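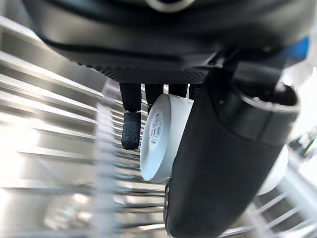
Wrist view with the label side of the container toward the left. Motion blur on the ridged metal behind it.

Gating grasp checks on wrist camera blur

The Skaver grasp checker scores each wrist image as held or not held. Blurred input makes the score jump, so the planner retries grasps that were fine. The fix is a gate in front of the checker.

1. Open the Jiltholm config and set wrist_buffer to 7. The gate keeps that many images and passes on the sharpest.

2. Mask the gripper. Its edges stay crisp while the arm moves and will inflate any sharpness score taken over the full image.

3. Compute the variance of the Laplacian on what is left. Start with a threshold of 200. We ended at 264 for the sink area, where bare steel gives strong edges even at moderate speed.

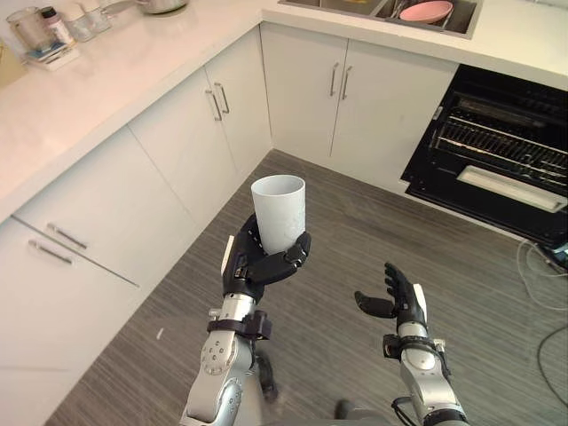 4. Route head camera results separately. The head view has both hands and much of the kitchen in it, so its mask has to come from the joint states. A fixed mask goes stale as soon as an arm is raised.

5. Set max_wait to 2 seconds. If no image passes by then, the gate returns "unknown" and the planner holds position. Do not map "unknown" to "not held".

6. Replay a log before running live:

skaver replay --gate on --log-level debug

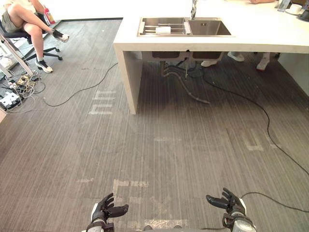

Head view of the island and double sink, both hands low. Static masks fail on this one too.

Check that the gate's timestamps match the joint states. An offset shifts the head mask off the hands.

Comments (2)

Nesrin Polat
Does the threshold carry over if I downsample first?

Elif Naz Akyol
No. Retune it at the size you run.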